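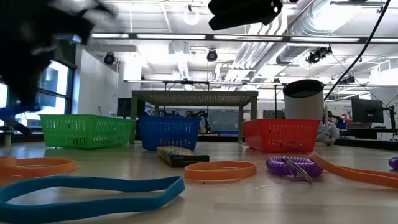

Skudcombe Robotics Club
Minutes of the regular July meeting

The meeting was called to order at 6:30 in the evening in the usual room. The chair welcomed everybody back after the break, and gave a special welcome to the new families who have joined us from the Talpur after-school program. It was lovely to see so many people sitting in seats that are usually taken up by coats.

Minutes of the last meeting. Approved with one correction. The name of the spring contest is the Staslow Open, and it had been typed as the Staslow Cup all the way through. The secretary is sorry and has fixed the copy in the binder.

Money. We began the season with $4,000 and have $1,000 left after the entry fee, the van, and the replacement cables. There was some discussion of whether the cables should have come out of the travel line or the parts line. It was agreed to leave them where they are for this season and set up a separate line in the fall, so that we don't have to have this talk again. The parts order from Findalon is still partly outstanding, and the secretary will write to them once more - politely, as before.

Report from the sorting team. This took up a good part of the evening, and happily so. The students are working on the tabletop sorting task, in which two arms share one table and rubber bands have to go into the plastic baskets by color. The team told us that the bands are much harder than the boxes were. A box stays the shape it is, but a band can land in a loop or fold over on itself, and the program has to find some part of it that a finger can get under. They have been writing down each kind of tangle in a notebook and giving them names, several of which were read aloud to general enjoyment (the pretzel is the one they all dread).

The team has also decided to keep other things on the table during practice, so the program learns to leave them alone. Crayon boxes are the favorite for this. A parent asked whether it would be kinder to begin with a clear table and add the clutter afterward, and the team said they had done just that in the spring and found that everything they had tuned had to be tuned again.

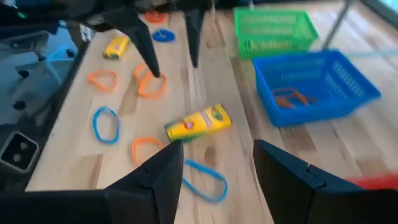
One of the Talpur parents wondered whether both arms really needed to be reaching over the same patch of table, and whether it might be simpler to give each arm its own half and let a band that falls across the middle belong to whichever one is free. The team liked this very much. They pointed out that the arms would still need to take turns at the baskets, and there was a friendly back-and-forth about who should wait for whom and for how long. It was agreed that the students would write up both plans, try each of them for 30 practice rounds, and bring the results to the next meeting. They asked that the rounds be spread over more than one session, and that was agreed too.

Practice hours. The room is open to us until 8:30. Students who come straight from school are reminded to eat first, please, and to keep drinks away from the work table. Whoever runs the last round should save the log under the team folder and sort the bands back by color for the next group.

Fall open house. We had around 32 visitors last year and would be very glad of the same again. The younger students would like a turn at explaining the sorting task themselves, and everyone thought this was a fine idea. Signs, cookies, and the sign-in sheet are still looking for a home. Please speak to the chair if you can take one of them on.

Other business. The label maker is missing again. If it is in your bag, no hard feelings, just bring it back.

The meeting closed at 8:10. Next meeting in August, same room, same time.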